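Gripper notebook, Jan 26, 2024
Hand-held pair, green fingers vs the old black ones

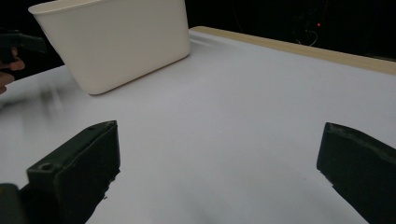

Which fingers should go on the hand-held units for the bin work?
The green ones for now, on both units, with the opening left at its widest setting and the pads swapped for the softer type once Heffernan has more in.

Started the morning on the white table with the lights over the bench on and everything else off. I wanted the dark background again because the tracking was so much calmer that way in the last lot of runs, and it was lovely, the camera pose hardly wandered at all. The white top is a mixed blessing. It makes the fingers stand out beautifully but there is very little on it for the tracker to hold on to, so I'm leaning on the bin and the edges of the table more than I'd like.

Two controllers tried, the Prullby and the Ernance. Same gripper, same cable, same fingers, only the box changed. The Prullby logs the finger width at a steady rate and is dead simple to start up. The Ernance is fussier (it wants the zero set with the fingers fully closed, every single time, and says nothing if you forget) but wow, the width trace is clean! With the Prullby there's a little staircase in the curve when you close slowly. With the Ernance it's just a line. I closed and opened it for ages purely to watch the plot.

Saved run 826 on the Prullby and run 929 on the Ernance. If you only look at one pair, look at those. Same moves in both: fingers open, come in over the table, close on the bin rim, lift, put down, open, back away. 929 has a hiccup near the start where I bumped the table with my hip, ignore that.

Fingers. The old black ones are lighter and I still prefer how they feel in the hand. They flex, though, and when they flex the camera thinks they are closer together than the encoder does. The green ones are chunkier and much stiffer, and camera and encoder agree nearly all the way through the travel. They do block more of the lower view. I thought this would bother me and it hasn't so far, because with the fingers wide open there's a good clear gap to aim through and you get used to steering by it very quickly.

Grip on the rolled rim of the bin is fine with either. On the flat side wall the green ones slid a bit until I pressed harder. Gearóid Ó Flaithearta had a go after lunch and got it first time by coming in lower, so part of that is me.

Exposure: locked it this time. On auto the picture goes dull whenever the white table fills the view and then jumps when you tip up towards the dark. Locked, it stays put, the table keeps a bit of shading and you can still make out the bin against it. Fast moves still smear. Shorter exposure next, and turn the bench lights up to pay for it.

Two people working at once with two grippers is much more fun than one and also shows up problems faster. Shadows are the main one. A moving arm throws a soft dark patch over the table and the finger tracker jumped on it once, then recovered by itself. Must check whether the Drandberg marker tape cures that, there is half a roll in the drawer under the vice.

To do:
Zero reminder for the Ernance, even a sticky note on the lid would help
Print another set of green fingers with the inner faces smoothed
Repeat the rim lift with the shorter exposure
Ask Heffernan about the soft pads, they said May last time and I'd love them sooner
Put the small hex key BACK in the tin

Really pleased with the Ernance. If the zeroing can be scripted I'd happily move both units over to it. Gearóid wants a longer session on the Prullby first, fair enough, he's used it far more than I have and thinks the staircase is a filter setting. Will leave it plugged in for him.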